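Open day at the Reken dance studio

The Reken studio opened its doors on Saturday, and I went along for the folk dance classes. The building has 3 practice rooms and a small hall. Tala Moussa taught the first session, a line dance done at weddings. She began with the footwork and left the arms for later.

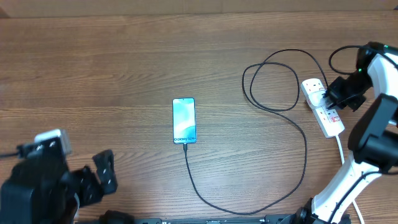
Most line dances are easier to learn from the back row, where you can copy the feet in front of you. I lost my place whenever the line turned. Practicing at home is harder, but a phone laid flat and face up on a wooden table, like the Galaxy S24+ here, is enough to play the music. Start with the slow tune.

After lunch there was a talk on costumes. The heavier skirts change how a dancer turns, and beginners are told to rehearse in one early. 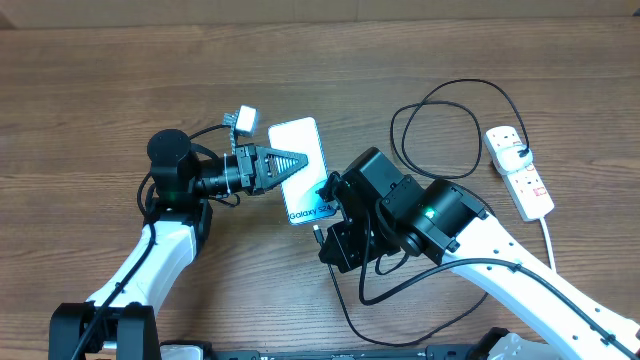
Tomás Conneely thought the talk should have come first, as the steps made more sense to him once he knew what the dancers would be wearing. The evening performance started at 7 and closed with the wedding dance from the morning.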